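Ticket: Image attachments dropped from exported PDF
Product: Gillico Docs, self-hosted
Site: Vumidham office
Status: Open, workaround in place
Opened: June 17, 2023

Summary
Pages with attachments export to PDF with blank boxes where the images should be. Text, tables and page numbers are correct. Browser view is normal. First noticed after the May update.

Test page
New page, default template, three PNG attachments, filler text between them.

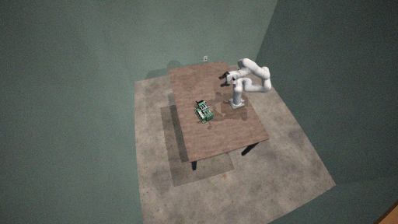
Export of the test page finished in 16 seconds with no error shown to the user. The export log on the server has one warning per attachment: "resource timeout, skipped". The same page exported from the Drestlow server, still on the old version, is complete.

Checked so far
Disk space and file permissions on the attachment store are fine. Restarting the export service made no difference. Re-uploading the files as JPEG made no difference. 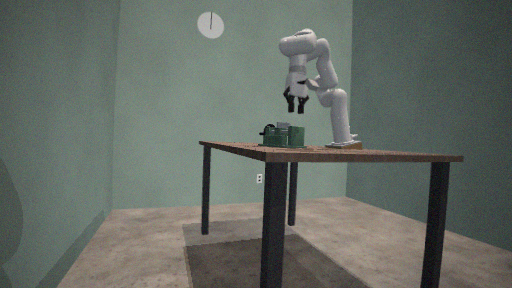

The resource timeout in the export config is set to 2. The old version read this value as seconds. The new one reads it as milliseconds, per the comment in the updated default file, where the value is 1,000.

Changed the timeout to 1,000 and restarted the service. Two exports of the test page came out complete. 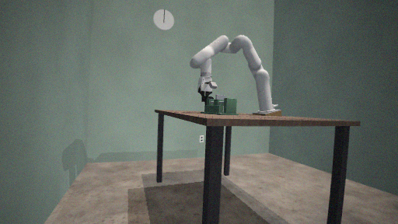

Remaining
Apply the same change at Strachan before that server is updated.
Ask Gillico whether the updater is meant to convert old values.
Keep ticket open until they reply.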